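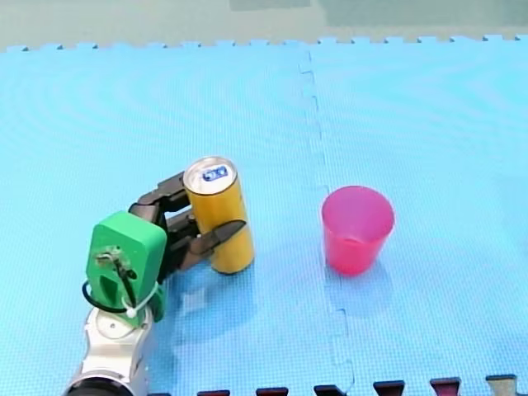

Pratcombe Water District
Metering Group, Minutes
Tuesday, 6:30 p.m.
Chair: Vasco Meireles
Apologies: Nakach site office

1. Minutes of the previous meeting
Approved with one correction. Under item 4, "service line" should read "lateral." The corrected copy goes in the binder.

2. Meter replacement
The chair reported that 1,547 of the district's 2,762 connections now have the new register head. Work has finished on the Grino side as far as the pumping station. The upper Matos loop is next and will start once the isolation valve at the head of the loop has been exercised. The valve has not been turned in several years and may need a new packing gland.

Two-inch meters are still on back order. Commercial accounts will stay on manual reads until they arrive. Members agreed that billing should mark these accounts as manual on the statement and not as estimated.

A question was raised about the old meter bodies. Brass is to be kept separate from the composite units and weighed before sale. The scrap ticket is to be attached to the job sheet for the month.

3. Estimated reads
Last cycle, 78 accounts were billed on an estimate. Most are pits that were flooded or had a vehicle parked over the lid. The present rule allows two estimates in a row before a notice is sent. A proposal to reduce this to one was discussed and not carried. The door tag will be reworded to give the customer the location of the pit as well as the account number.

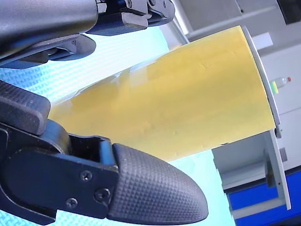
OPERATIONS AND LEAKAGE

4. Night flow
Minimum night flow in the Nakach zone remains above the target line. Step testing is proposed between midnight and 4 a.m., closing valves from the far end of the zone toward the reservoir. Customers on the two dead-end mains will lose pressure for short periods and must have written notice.

The correlator is due for calibration in September. Testing should be complete before it is sent out.

5. Pressure reducing valve, Matos Road
Downstream pressure is drifting overnight. The pilot strainer was cleaned and the drift continued. The diaphragm is to be inspected. If it is replaced, the date and part number go on the tag inside the vault.

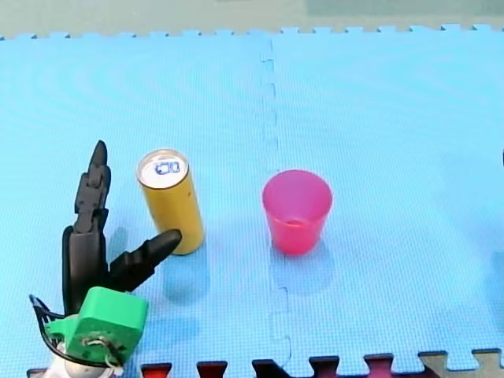 Yellow can and pink cup on the blue mat.

6. Actions
V. Meireles: valve exercise, upper Matos loop.
Billing: statement wording for manual accounts; door tag draft.
Field crew: step test notices, Nakach zone; diaphragm inspection, Matos Road.

7. Other business
The request for a second hydrant meter was held over. The price received did not include the backflow assembly.

Meeting closed at 7:50 p.m.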